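Week 5 - Prequels, tie-ins and the problem of the known ending

Right, a few of you asked for last week's notes before the seminar, so I've typed these up more or less as I said them (minus the bit where the projector died).

We've been talking about shared worlds, and this week I want to stick with one kind of story: the comic or paperback set before the main thing. My running case is Lokine, the space serial some of you already know far too well. If you don't, all you need is this. The original run has a smuggler queen called Panagiotou who controls every port on the outer moons. She's old, she's rich and everyone is scared of her. The prequel comic, Travwood, goes back 42 years and shows her as a junior clerk in a customs shed.

So we know where she ends up. What's left to wonder about?

Quite a lot! Montserrat Carrasco's essay (in the reader, the one with the awful scan) says prequels swap "what happens" for "how on earth". I like that, but I think it lets weak prequels off too easily. Plenty of them answer a how that never bothered anyone. Issue two of Travwood spends six pages on where Panagiotou got her walking stick. I love that comic and I skipped those pages the second time.

Compare the Stivcombe issues, where she makes friends with a rival clerk we have never heard of in the original. You read every page thinking, so where is he later? His absence does all the work. Munther Karam calls this "the missing chair" and I'd like you to have the phrase ready for the seminar.

A word on continuity. The Lokine fan index lists 278 contradictions between the comics and the serial, and I don't want an essay that's a list of them. Pick one and tell me what it does to a reader. Does the clerk's version of the port strike make the old queen's version a lie, or has she just told it so often that it's changed? Both readings are fine - argue one.

Also, tie-in writers work inside limits. They can't kill anyone the serial needs. Eirini Dimitriou is good on this, and funny too, especially on villains who keep nearly being caught.
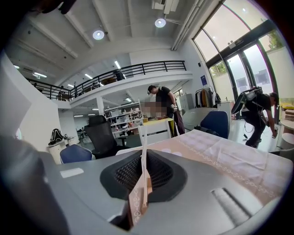

Fig. 1. Tan cloth with a white floral border.

For next time, please read Travwood issues one to four and the Karam chapter. Then write half a page on one character who is in the prequel and nowhere else. Bring it on paper if you can, as we'll be swapping them round.

The long essay is 2322 words, notes not included (yes, it's an odd number, it came down from the faculty and I've stopped asking). Demetrio Requena is marking the first half of the alphabet and I've got the rest. Send questions to either of us, but please put the module name in the subject line.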